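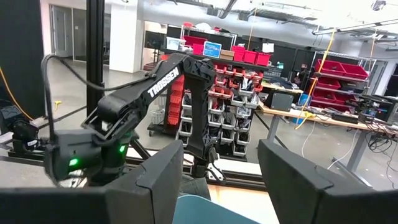
I Will Die on the Hill of the Muslin

Okay, so I got into a small argument in a comment thread last week and I haven't been able to let it go, which means you all get to hear about it. The question was whether home sewers need to make a muslin before cutting into the good fabric. The general mood was "life's too short." I typed out a very long answer, deleted it, went and made tea, and then came here to type it out again with more swearing removed.

Make the muslin. Please. I'm begging you.

I know all the arguments against it, and I used every one of them myself for years. It's boring. It doubles the cutting time. You're sewing something you'll never wear out of fabric that feels like a paper towel, and meanwhile the pretty stuff is sitting right there on the shelf looking at you. I get it! I once cut straight into a rust-colored wool crepe for a pair of trousers at 11 at night because I wanted to wear them the next day. The crotch curve was so wrong that I walked like a wind-up toy. That fabric is now a pincushion and a very fancy cover for my rotary cutter.

My friend Sumeya Alemneh took the other side in the thread, and she's a better sewer than I am, so I should be fair to her. Her point was that if you stick to loose shapes, you can fix nearly everything at the side seams as you go. For an elastic-waist skirt, sure. I'm not going to tell anybody to mock up an elastic-waist skirt. But "loose" covers a lot of ground, and a loose top still has shoulders. Shoulders are where it all goes bad. If the shoulder seam sits an inch too far out, the sleeve drags, the neckline gapes, and no amount of nipping in the sides is going to save you.

I found this out (again, I'm a slow learner) with the Fallow jacket from Potuna. Lovely pattern, boxy, patch pockets, two sizes between me and what the envelope said I was. I cut my usual size in an old bedsheet first, and I'm so glad I did, because the back was too narrow across the blades and I couldn't reach forward to hold a steering wheel. I slashed it open while I was wearing it, with my husband taping in a strip of scrap and complaining the whole time, and that strip told me what I needed to add. Ten minutes! Then I moved it all over to the paper and the real one fits like I wanted it to.

Now, the money thing. People say a muslin is wasteful, and I do think that's worth talking about, because buying five yards of brand new cotton just to throw it out does bug me. So don't buy it. Bedsheets from the thrift store are perfect. So are ugly curtains, as long as they have the same sort of drape as what you're planning to use. I keep a tub of the stuff under my cutting table, and one poor floral duvet cover has been parts of four different garments by now. You can unpick the long seams if you've basted them (longest stitch, loose tension, contrasting thread) and use the pieces over again.

And you don't have to sew the entire garment either. I think this is where a lot of folks get scared off. Skip the facings, skip the collar, skip the pockets, just draw them on with a marker so you can see if they're in a silly place. One sleeve is plenty unless your arms are very different. For pants I only go down to the knee. For a bodice I stop at the hip and pin the front shut. No pressing beyond a quick swipe at the darts.

What I do insist on is wearing the thing. Sit down in it. Reach for a high shelf. Berhanu Gashaw, who taught the tailoring class I took ages ago, used to make us all pick up a pencil from the floor in our half-made jackets, and we felt like idiots, and two people in that class found out their armholes were cut too low. Standing up straight in front of a mirror with your stomach sucked in is not a fitting. It's a photo.

Where I'll give some ground is knits. I almost never mock up a T-shirt, mostly because every jersey stretches differently and the test only tells you about the test fabric. I just make the first one out of something cheap and sleep in it if it flops. Sumeya pointed out that this is a muslin. I told her it's pajamas.

Anyway, I'm cutting the bedsheet version of a winter coat this week, and the lapels already look huge on paper. If they're as bad as I think they are I'll be trimming them down over the weekend, and I'll put the measurements up here for anyone else making the longer view.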